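Drive Your Nice Car to the Grocery Store

My neighbor Ross Laing owns a car that most people in Wovavmont have never seen move. It sits in his garage under a soft gray cover, plugged into a battery tender, with the tires pumped up a little high so they won't go flat on one side. It is a two-seater, low and wide, and he waited a long time for it. I have seen it three times, and twice it was standing still.

I like Ross very much, and I want to say that early, as he will probably read this and I would like to go on borrowing his floor jack. But I think he is making a mistake with that car, and I think a lot of people are making the same one, and I have been chewing on it ever since he rolled the cover back for me one evening in July and I saw the plastic still on the door sills.

The plastic got to me. You remember it from new refrigerators, that thin blue film you're supposed to peel off the day it arrives. Ross had left it on. He told me the next owner would pay more for a car with the film in place, and I'm sure he's right, and I stood there in my socks (he asks you to take your shoes off) feeling sad for the both of us. He had spent all that money and the person who would get to peel the film was somebody he hadn't met.

Now, I know how these things go in the market. A car with delivery miles on it brings more than one with 3000, and a car with 3000 brings more than one that somebody drove to work. The listings all say so. You'll see a fast car offered years after it was built, with barely enough distance on it to have left the dealer's lot, and the seller writes about that as if it were a feature, like heated seats. The price is often left off altogether, so that you have to call and be sized up over the phone. I have called once or twice, just to hear what they'd say. They were very polite, and they could tell.

What bothers me is that the whole pleasure of such a car is in the parts that move. Somebody sat down and worried over the weight of the steering. Somebody fussed with the brake pedal until it felt right under an ordinary foot, and somebody else spent months on the noise it makes when you lift off the gas coming down a hill. None of that is there when the car is parked. Parked, it is a shape, and I grant you it's a lovely shape, but you could have had a good poster.
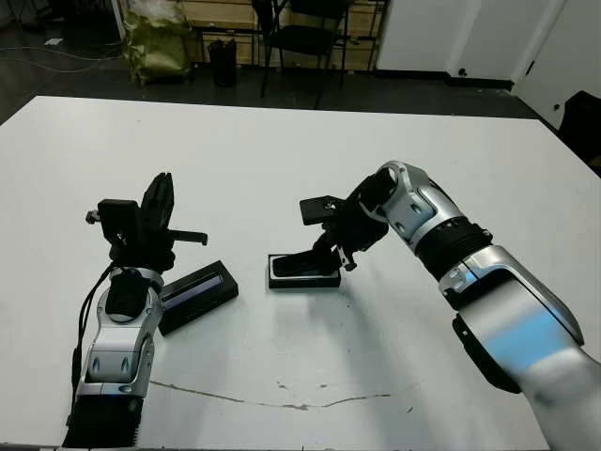
My own car, which I bring up as often as people will let me, is an old coupe I bought from Kirstin Dow when she moved out to Vandport and decided she needed something with four doors and room for the dogs. Kirstin had driven it hard and looked after it well, and those two things go together more often than the collectors let on. There was a chip in the windshield, a worn patch on the driver's seat bolster where she slid in and out, and a parking stub from some beach wedged so far down beside the handbrake that I've never gotten it out. I paid a fair price and drove it home with the windows down, even though it was cold enough that I couldn't feel my ears by the time I got to the county line.

I've taken it to the grocery store, the dentist, and the dump. I have had a sheet of drywall tied to the roof, which I would not recommend to anyone. It has a door ding from the lot behind the Baxter hardware store, and I was sore over that ding for most of a week, and then one morning I noticed I'd stopped looking at it. After that I parked wherever I liked. I can't tell you how much nicer the car got once I could park wherever I liked.

There's a practical side to this as well, and I'll try to keep it short, which my wife says is not my gift. Cars don't care for sitting. Rubber seals dry out and shrink. Gasoline gets old and gummy, brake rotors rust, and mice move in, and a mouse has no respect for a wiring harness whatever the badge on the hood says. My mechanic at Jedow, who has kept me on the road through a good many bad decisions, would much sooner see a car with high miles and a fat folder of receipts than one that's been resting. The resting ones come in on a trailer, he says, and they stay a while.

And the newer hybrid ones worry me more, to be frank. A fast car with a big battery pack is partly an appliance, and I don't know what one of those looks like after twenty years under a cover. I'm not sure the people buying them know either. Old carburetors I understand, more or less. You can take one apart on a kitchen table if you live alone or are about to.

I'll give the other side its due. Some cars ought to be kept. If there are only a handful left, and one of them is just as it came from the factory, then I'm glad someone has the patience and the dry building. I've been to museums and enjoyed them. My quarrel is with doing this to a car that came off the line a few years ago alongside hundreds of its brothers and sisters, all of them now tucked away with the film on. We don't need every single one saved.

People tell me it's easy to talk this way when your car is worth what mine is worth, and they have a point. A scrape on mine costs me a bad afternoon. A scrape on Ross's would cost more than my roof did. If I had his car I might very well lie awake listening for hail. But I'd like to think I would at least drive it out past the reservoir, early, before the trucks are up, where the road bends back and forth through the pines and the limit is higher than anybody sensible goes.

I said as much to him, at greater length than he wanted, while he was putting the cover back on. He told me he'd think about it. Then last Monday, a little before 7, I was out getting the paper and I heard something start up next door that was certainly not the lawn mower. It ran for 4 minutes or so, and I stood on the wet grass in my slippers the entire time. Then it stopped, and I heard the garage door come down.

He's retired now, and the weather should hold a few more weeks. I've offered to ride along, and I've promised him I'll take my shoes off.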